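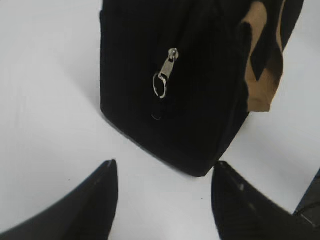 Black fabric bag, showing the zipper pull and split ring.

Loan Bags: Return, Inspection and Repair

The Tornthorpe Adult Learning Center has lent course bags to enrolled students for six years. A bag is issued at registration together with the printed course materials and is returned at the end of the term. The Center now holds 60 bags for this purpose, all of them black fabric with tan webbing, and most have been through a good many hands. The Student Services Office carried out a full inspection of the stock in January, between the fall and spring terms, and has revised the lending rules in light of what was found. The revised rules take effect on March 1, 2023. Students who already hold a bag do not need to exchange it, but they are asked to read the sections on care and return, as these apply to all bags now out on loan.

Results of the January inspection

The inspection was led by Hjørdis Granström of Student Services, with the assistance of Tavion Begay from the Plollard Street annex. Each bag was emptied, brushed out and examined on a clear table under good light. Black fabric conceals a great deal. Dust and lint show readily enough, but an open seam can be missed altogether unless the fabric is drawn gently apart by hand, and the inspectors worked along every seam in this manner.

The general condition of the bags was better than expected. The main fabric has worn well, including on those bags that were among the first purchased, and no bag was withdrawn on account of a hole or tear in the body. A number of bags had lost their shape from being stored flat under heavier items. These were packed with clean paper and left standing for a week, after which most of them stood upright again without support.

The faults recorded fell largely into the following groups:

Loose or frayed threads at the corners and along the seams.
Zippers that caught at one end of the track.
Split rings that had been pulled open or were missing.
Webbing that was soiled, twisted or left knotted.
Ink marks in the lining.

Ink was the most frequent cause of a bag being set aside for cleaning. Students are reminded that pens should be capped before they are placed in the bag. The Center does not attempt to remove ink from the lining with solvents, and students should not do so either.

Zippers and split rings

Each zipper pull carries a split ring. The ring gives the user something larger to hold, which many of our students have told us they value, particularly those with arthritis or limited grip. It is also where the numbered loan tag is attached when a bag is issued. Tags are removed on return and are kept in the Student Services Office until the bag goes out again.

The ring is intended for the loan tag alone. In the course of the inspection it became plain that many borrowers had used it for house keys, lanyards and similar items. A heavy bunch of keys draws the slider to one side each time the bag is moved, and after a term or two the slider no longer closes the teeth evenly. Borrowers are therefore asked not to attach anything further to the ring. Keys may be carried inside the bag.

A ring that has begun to open should be reported and will be replaced at the desk. Please do not squeeze it closed with pliers. A ring treated in this way seldom lies flat afterward and may leave a sharp end that snags the fabric.

Where a zipper is stiff, the borrower should stop, return the slider a short distance in the direction from which it came, and check for thread or lining caught in the teeth. If nothing is caught, the bag should be brought to the office, where the track will be rubbed with a plain wax block. Oil, hand cream and soap are not to be used on the zippers. All three were found in January. 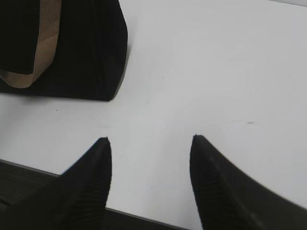 Bag with tan woven strap, on a white tabletop.

Straps and webbing

The tan webbing shows soiling much sooner than the black fabric does. For most bags, a cloth dampened with lukewarm water and a small amount of mild soap was sufficient. The webbing was then wiped a second time with clean water and the bag left open to dry at room temperature. Drying took longer than the inspectors had allowed for, and borrowers who clean a strap at home should leave it overnight before using the bag. Course bags must not be put in a washing machine or a dryer.

Straps should be left hanging freely when the bag is set down. They should not be knotted in order to shorten them. A knot that has been under load for a full term is very difficult to undo, and two straps had to be cut away and replaced for this reason alone. Borrowers who find a strap too long for comfort may ask at the desk for a fabric tie, which is lent with the bag and returned with it.

When cleaning, attention should be given to the places where webbing and bag meet. Crumbs and grit gather there and work their way into the weave. A dry, soft brush will remove them. The brush should be used before the damp cloth.

Several students have asked whether names may be written on the straps. They may not. Bags are identified by loan tag, and a student who wishes to mark a bag further may tie a ribbon or a piece of colored yarn to the strap, provided it is removed before return.

Seams, corners and loose threads

Corners receive most of the wear, as a bag is generally put down on one of them before it settles. The inspectors found that a few loose threads at a corner did not, in the majority of cases, mean that the seam beneath had failed. The threads were often the cut ends of the fabric or of the stitching, worked outward by rubbing. In such cases they were trimmed with small scissors, close to the seam, and no further repair was made.

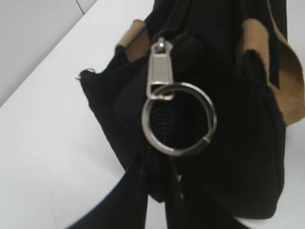

Threads must not be pulled. A thread that appears to be loose may still be part of a line of stitching, and a single tug can open a seam over the width of a hand. Borrowers are asked to leave all trimming and sewing to the Center. A note of the location, for example "left corner, near the base," is helpful to the person who receives the bag and saves a second search.

Repairs to seams are made by Märta Myklebust, who teaches the Center's evening course in household sewing. She uses a heavy black polyester thread and a backstitch, going over the weak section and a short distance beyond it at each end. Students in the sewing course may take part in this work as part of their practice hours. Those interested should speak to Ms. Myklebust directly. Places are limited by the number of bags awaiting repair, which at present is small.

Replacement of stock

The present bags were supplied by Rivent, which no longer offers the same pattern. The Center has obtained samples from a second supplier, Abou Zeid, and these may be seen and handled at the Student Services desk until the end of the spring term. Comments are welcome, in particular on the width of the webbing and on whether the zipper can be worked comfortably with one hand. A comment sheet is kept with the samples.

No order has yet been placed. Osian Jarman, Director of Student Services, has advised that the Center intends to bring the total stock to 100 bags over the next two academic years, and that the existing bags will remain in service for as long as they can be kept in sound condition. Bags withdrawn from lending will be used for the storage of classroom supplies and will not be sold.

Return of bags

Bags are due on the last day of the course for which they were issued. A student who is enrolled for the following term may keep the same bag, but must bring it to the desk so that the loan may be renewed and the zipper and seams looked over. The check takes a few minutes and may be done while the student waits.

Before returning a bag, borrowers are asked to:

Empty every pocket, and turn out the lining where this is possible.
Brush away crumbs, paper scraps and pencil shavings.
Undo any ribbon, yarn or fabric tie.
Close the zipper fully.
Leave the loan tag on the ring.

There is no charge for ordinary wear. Frayed corners, faded fabric and a worn strap are all regarded as ordinary wear, and students should not delay a return out of concern on this point. A charge may be made where a bag is lost. Articles found in returned bags are held at the desk until the end of the following term. Those now awaiting collection include reading glasses, a library card, a child's mitten and a set of watercolor pencils in a tin.

Bags may be returned to the Student Services desk in the main building or to the reception desk at the Plollard Street annex. They should be handed to a member of staff and should not be left in the corridor. Questions concerning loans, renewals or repairs may be addressed to Sibusiso Sibiya at the Student Services desk during regular office hours.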